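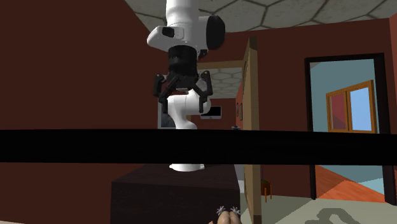 White arm with a black two-finger gripper, computer rendering

How do I keep praying when I fast and only feel tired?

Shobha Rao
Member, Silham
16/03/2018

Dear all, I ask for your patience with my English, I am still learning to write it well. I came to faith as an adult and this is my first Lent in which I try to fast seriously. Two days in the week I take only water and a little bread until the evening. I believed that when the stomach is empty the heart will be more open to God. But in the evening I sit down with my Bible and I read the same verse four times and understand nothing. I think about soup. Then I feel ashamed, and then I am angry with the people in my house who did nothing wrong.

My grandmother fasted all her life in another religion and she was always gentle when she did it. I am not gentle. Is this a sign that my fast is not accepted? Should I stop, or should I do it more strictly? My pastor is a kind man but he is away until after Easter and I do not want to disturb him with this by phone.

I work on my feet for 9 hours, if this is important.

Tharun Palaniappan
Member, Pinto

Dear Shobha,

Your English is clear, and mine is also a second language, so we are in good company.

I would not read your tiredness as a sign from God. It is a sign from your body. In Matthew 6 Jesus speaks about fasting and he does not give a number of hours. He asks us not to make a show of it, to wash our face, and to do it before the Father who sees in secret. I find nothing there about feeling holy while we do it.

I made the same mistake as you in my second year. I fasted on the days of my longest shifts and I became a very unpleasant husband. An older brother in our church at Grerar asked me to read Isaiah 58 slowly. There the people complain that they fasted and God did not notice, and the answer they receive is that on the day of their fast they quarrel and fight. It was hard for me to read. After this I changed some things:

I moved the fast to a day when I do not work.
I pray in the morning, before I am hungry, and in the evening I say only one psalm. Psalm 63 is good for this, or Psalm 131 if you have very little strength.
The money I do not spend on lunch goes in an envelope for the food pantry.
If I speak badly to my wife, I ask her pardon first and pray afterwards.

About more strict or less strict - please choose less for now. If you take any medicine or you feel dizzy, eat, and speak with a doctor. You can give up another thing in place of food. One year I gave up the radio in the car, and I found it harder than bread.

And please do phone your pastor, or send him a short message. A kind man will not feel disturbed by this. Mine told me once that he likes these calls better than the ones about the parking.

Regarding your grandmother, she had perhaps 60 years of practice. You have had a few weeks.

Hesutitz
Member

just eat something before the bible reading, it is allowed. I do mine from sunrise to 6 and then dinner and then prayer. also drink more water than you think. there was a long thread on this last September with better answers but I can't find it now

Shobha Rao
Member, Silham

Thank you both. I read Isaiah 58 this morning before work. I will move one of my days to Saturday and leave the other one for this year. Tharun, can you tell me if you keep the envelope all year or only in Lent?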